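3.2 Measuring up before you order

Before you send anything off to Ludivine Hamel in the Lirnau orders office, please put the kettle on and give yourself a quiet half hour with a tape measure. It's the cheapest part of the whole job!

1. Measure the counter depth, wall to front edge. The Sturum arm wants 600 mm clear, and 668 mm if you're adding the drinks recess.

2. Lay out the trays you already own (yes, the scuffed ones too) and note their outside size, rims included.

3. Write down every item you'd like served, cans and boxed donuts alike, and pencil in spare finger pads on the same sheet.

Note: Prices are held until November 2024. Orders after that go onto the January list.

Caution: Don't cut the benchtop until your drawing has come back signed.

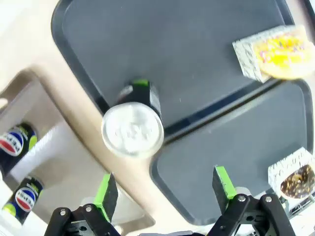 Fig. 7. Gripper open at the serving trays, with cans in the recess at left.

4. Add the part numbers to your budget sheet: 611 for the tray pair, 714 for the finger pads. Then email the lot to Ludivine, and keep a copy for your installer.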